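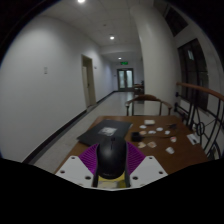

Computer mouse above the brown table, in the corridor

Gritcombe Council Watch: progress report to the Sollberg Fund, 1st April

Hi Xuelian,

You asked for something shorter than last time, so I'll try, but it's been a busy stretch and the council has been a circus!

First, the politics. When I wrote the application the governing group had a comfortable hold on the chamber. Then two of its councillors walked out over the Pruswood rezoning and now sit as independents, and every vote since has been a proper nail-biter. The mayor got the rates resolution through on her casting vote (after a very long adjournment and a lot of whispering near the tea urn). There's talk of a spill motion later in April. I've heard that from both camps, with different versions of who'd win it, so I haven't published anything beyond the fact that the notice of motion has been lodged.

What I've done with your money so far. The voting record is up and searchable, and it covers 64 divisions from this council term. You can look up a councillor and see how they voted, whether they declared an interest, and whether they left the room. That last bit took ages, because the older minutes record departures in a completely different spot and sometimes only by initials. Riaan Potgieter checked every entry against the minutes and caught nine mistakes, most of them mine. All fixed, and there's a corrections page listing them.

I've also sat through eight meetings and written each one up. The write-up of the rezoning debate has been read far more than anything else on the site, and it's the one that got me a cranky letter from the deputy mayor's office. They wanted a paragraph on developer donations taken down. I went back over the disclosure returns, found the paragraph was right but the date of one return was wrong, corrected the date and left the rest alone. Happy to send you the letter and my reply if you'd like them on file.

Where I'm behind: the donations section. I'd promised you a full register by now and what I have is half of one. The returns come as scanned pages, some of them sideways, and I'm typing them in by hand. Figueroa ward is finished and Pruswood is well under way. The other wards haven't been started. I'd rather push this back to the end of April than put up names I haven't double-checked, particularly with a spill in the air and everyone looking for ammunition.

Spending is close to plan. Printing came in under, as the library let me leave the summary sheets on their front counter and I ran off fewer copies. Travel is over, thanks to the council holding a meeting out at the Pruswood hall and then abandoning it for lack of a quorum. I drove all that way for an apology and a biscuit. With your okay I'll move the printing leftovers across to cover it.

Next up, in rough order: finish the Pruswood returns, cover the spill motion if it goes ahead, and run the candidates' questionnaire we talked about. Riaan has drafted the questions and I think a couple are too soft, so we're still arguing about that. I'll send you the draft once we've settled it.

Could you let me know about the travel money before the next meeting? The agenda's already out and it's a whopper.

Cheers, and thanks again for backing this.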